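What changed at the packing tables

I have worked in the warehouse at Dravska for nine years. We sell kitchenware and small gifts, mostly things that break if you look at them wrong, and until last spring every order was picked, wrapped and boxed by hand. I get asked about the robots a lot when I go home, so I'm writing it down once.

The company put in the first system in May. It's called Otimdale and it moves the shelves. You stand at a station, a low flat machine drives a rack up to you, a light shows you which bin, and you take the item out. Before that we walked. I wore a step counter for a while in the old days and stopped because it was depressing. Now I stand on a rubber mat for most of the shift and my feet hurt in different places.

The second system came later and does cartons. It measures what is in the tray, cuts a box to fit, folds it and prints the label. That one took over a job people had, and I don't want to pretend it didn't. There were nine of us on the packing side when it was switched on. Three moved to returns, where there is always more work than hands. The rest of us stayed, but the job we stayed in has the same name and very little else in common with the old one.

Most of my day now is exceptions. The machine handles towels, pans, boxed sets, anything square. Whatever it can't handle goes down a side lane to a person. On a normal shift the carton line does 415 orders between start and first break, which is more than we used to do by lunch with everyone on the tables. The side lane gets what is left over, and what is left over is all the awkward stuff. You used to get a hard one, then a few easy ones, and the easy ones were where you rested and talked. The easy ones are gone. 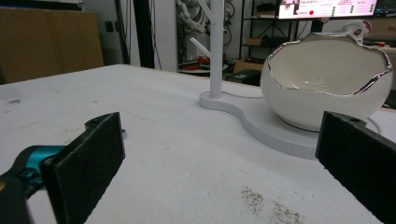 Tableware is the best place to see why people are still in this. A plain soup plate has a flat bottom and a round edge, and a machine that has learned one has more or less learned them all. Novelty pieces are another matter. Take a bowl made to look like a broken eggshell, with a jagged rim and a shiny silver band following every point of it. You can't pinch it just anywhere along the top and expect the same height twice, and the foot it stands on is narrow compared with the rest. I would put one hand under it and the other around the outside without thinking. Getting that into a set of steps is slow work, and in the meantime those orders come to me.

We did have a meeting about it. A firm called Flullov was brought in to look at which items could be moved off the side lane, and they asked the packers to go through the catalog and mark what we found hard. I liked being asked. I also noticed that a list of everything only we can do is a useful thing to hand to the people trying to automate it, and I wasn't the only one who said so in the break room. I filled it in anyway. I marked handles, lids that aren't attached, anything with a spout, and glass that is thinner than it looks.

The pay question is still open. Our rate was tied to boxes per hour, and that number stopped meaning anything once the quick boxes went to the machine. For two months my figures looked terrible. Management did fix it, with a flat rate for the side lane, but it took a lot of complaining and some people lost money in between. If your workplace is getting one of these systems, ask about the rate before it is switched on.

Some things are better. My back is better. Nobody climbs for the top shelf anymore. Breakages from the tables are down, although we are also slower per box, so I don't know how much credit the equipment deserves.

What I miss is the noise of the old room. The carton line is loud, but it's one steady sound, and you have to raise your voice to talk over it – so people mostly don't. I have started bringing a flask and sitting out by the loading doors at ten with whoever is off.

The next thing on the schedule is a new returns area under the project name Lâm. We've been shown a floor plan with four benches on it and no date. The three who moved over would like to know what the benches are for, and so far they haven't been told.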